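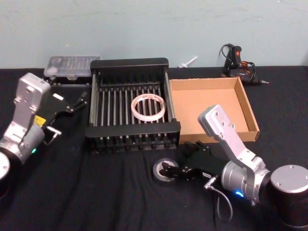 Black cloth with the wrinkles, dish rack on top

# How do I get fold lines and wrinkles out of a black table cloth without making it shiny?

Asked by Myung-ja Han, 10/6/21

I bought a black cloth in September to cover a work table. The top of the table is scratched and I wanted something dark and plain over it. The cloth came folded into a small square in a plastic bag and it has never laid flat. I put it on the table and hoped the creases would drop out on their own. They did not, and now there are new wrinkles on top of the old ones.

What I have tried:

- Spraying it with water and smoothing it by hand. Looked better for an hour.
- Tumble dryer on low with a damp towel, 15 minutes. Took out the small wrinkles but not the fold lines.
- Iron on medium in one corner. The crease went away but now there is a shiny patch the shape of the iron.

The tag says 100% polyester, machine wash cold, and has the iron symbol with one dot. The brand is Brarkis if that helps. I don't mind spending a little money, but I don't want to buy a steamer if it won't work. Also, can the shiny patch be fixed?

---

**Answer from Agarwal** (accepted)

One dot on the iron symbol means low heat, so medium was too hot. The shine is the surface of the fibers being pressed flat and slightly melted. Black shows it more than any other color.

For the creases, in this order:

1. Wash it cold on a gentle cycle with nothing else in the machine. A new cloth often has some finish on it from the factory that holds the folds. Skip the fabric softener.
2. Take it out as soon as the cycle ends. If it sits in a heap in the drum, you are back where you started.
3. Put it in the dryer on low by itself and pull it out while it is still a bit damp.
4. Iron it on the wrong side, lowest setting, with a thin cotton dish towel between the iron and the cloth. Press down, lift, move, press again. Don't slide the iron around on the fold lines or you will stretch them.
5. Hang it over a door or a shower rod until it is fully dry and cool. Polyester sets as it cools, so if you fold it warm you are putting the creases right back in.

If the cloth is too big for your ironing board, lay a couple of bath towels on a table or a clean floor and iron on that. I do mine that way, half at a time.

A steamer will work on polyester, but slowly. You have to pull the cloth tight with your other hand, and deep fold lines take several passes. I would not buy one for a single cloth.

About the shiny patch - if the fibers have melted, it won't come all the way out. You can make it less obvious. Dampen a rag with one part white vinegar to two parts water, wipe the patch, lay a damp towel over it, and hold the iron on low just above the towel so the steam goes through. Then brush it with a soft clothes brush while it is damp. Try the edge of the patch first. If that does nothing, put that corner at the back.

---

**Answer from Wasel**

Roll it, don't fold it. I keep ours on a cardboard tube from wrapping paper and it comes off flat every time. Fabric stores will usually give you a longer tube if you ask.

Also you can get clips for the table edge. Pull the cloth tight and clip it underneath and half the wrinkles go away. Mine are the metal spring kind. The plastic ones I had before cracked.

---

**Answer from Gukance**

just get a darker tablecloth with a pattern lol. or spandex, the fitted kind, those never wrinkle. you have to measure the table first though

---

**Comments**

**Myung-ja Han:** Thank you. I did the wash and then the low iron with a dish towel. The fold lines are mostly gone, except for one down the middle that you can feel more than see. The vinegar helped the shiny spot a little. I turned that corner toward the wall.

**Agarwal:** Good. The middle one was probably the first fold they made at the factory, so it has had the longest to set. Wash it again in a few weeks and it should get better.

**Wasel:** Is it hemmed? If the hem was sewn too tight it will pucker along the edge no matter what you do.

**Myung-ja Han:** It is hemmed, yes. The edge does pucker a bit on one side. I will look for clips.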